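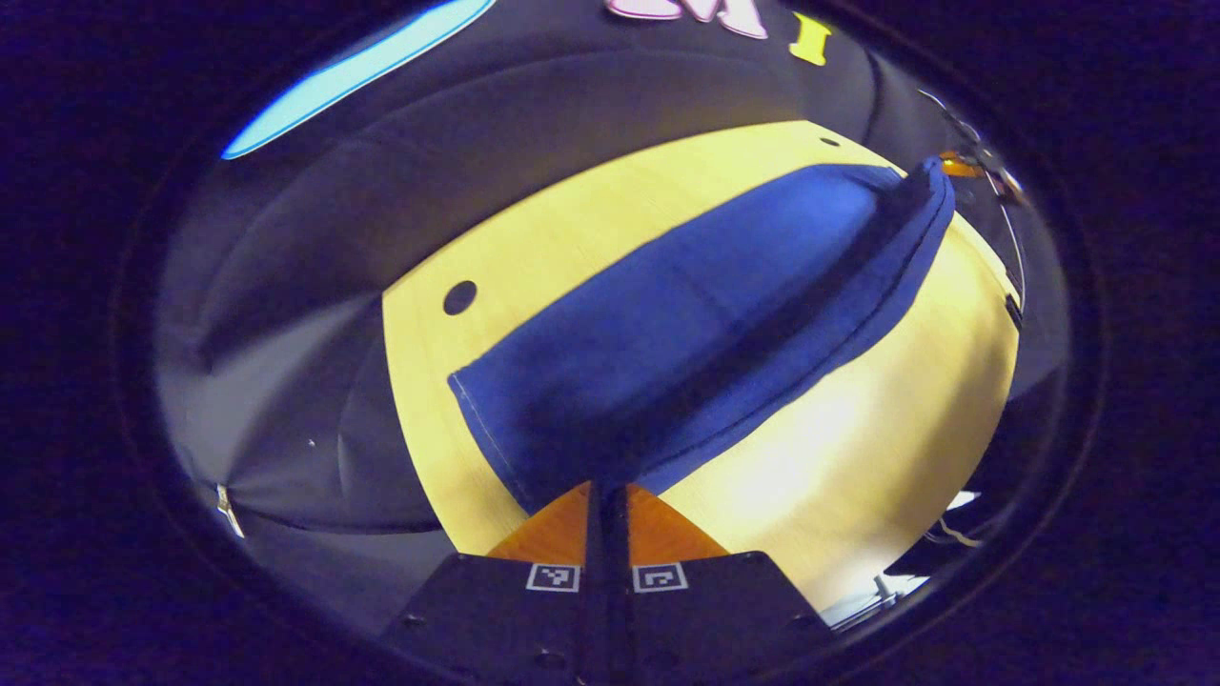

ok so people asked what I do all day and the short answer is: I fold towels. professionally. with a two-finger gripper in my hand so a robot can learn it from me. thread, I guess

1/ I'm in the Josberg office, second month on the Turnari project. You hold the gripper by its handle, squeeze, do the chore, let go, mess the cloth up, do it again. The robot arm itself lives in another building and I've met it twice!

2/ My best shift so far is 113 folds. My worst is 48, and that was the day I forgot to reset the counter app after lunch, so who knows really (my lead knows. my lead was not thrilled)

3/ The hardest thing to unlearn is how much I cheat. With my own hands I pinch, flick, smooth with the side of my palm, hold something down with an elbow. With two fingers you get pinch and you get push. So now my folds are very slow and very deliberate and I look like I'm defusing a towel

4/ Things I do before every take now:
- hands off the table
- cloth somewhere I didn't put it last time
- gripper open, pause one breath
- go

5/ The pause matters more than I thought. My first batch came back with a note that 20 clips had no clean start, I was already moving when the recording began. Redid every one of them. Fine. I have strong forearms now

6/ Someone asked if we do it by remote too. Yes! The Pinar rig is the remote one, you sit in a chair with two controllers and the arm copies you from across the room. I love it and I'm terrible at it. There's a teeny lag and my brain fills it with panic, so I overshoot and pick up a big handful of air

7/ Hand-held is way faster for me. But on the remote rig you can't ask the robot for a wrist angle it doesn't have, it just stops, and you learn its limits quickly. With the gripper in my own hand I can twist into all kinds of poses the arm could never reach, and those takes get tossed. (ask me how many. don't)

8/ Tip if you're new to this: grab a hem, not the middle. The edge has some thickness and the fingertips can get hold of it. Middle of the cloth you end up just ironing it in circles

9/ Second tip: leave your mistakes in if you fix them. I used to stop and start over whenever a corner slipped. Then the training folks said a slip followed by a regrab is useful to them, so now I just carry on, muttering

10/ Q from the replies: "does it work yet??" Sort of! The last model I saw running did the first fold nicely, then got to the second and kind of patted it. Around 56 percent of the tries ended in something I'd put in a drawer. My standards for my own drawers are not high, to be clear

11/ Also asked: is it boring. Some afternoons, yeah. I get through a lot of podcasts. But there's this weird moment when you watch the arm do a little sideways nudge before it closes and you think hey, that's MY nudge. I do that at home with the laundry

12/ Next up is the Chuang set, which is shirts. Sleeves!! I've been practicing on my own stuff and so far the shirts are winning. We start in December, I'll post how it goes

13/ ok break's over, back to the towels. replies are open, I'll answer what I'm allowed to

We use cookies to improve your experience. By continuing to browse you agree to our cookie policy. Accept all | Manage preferences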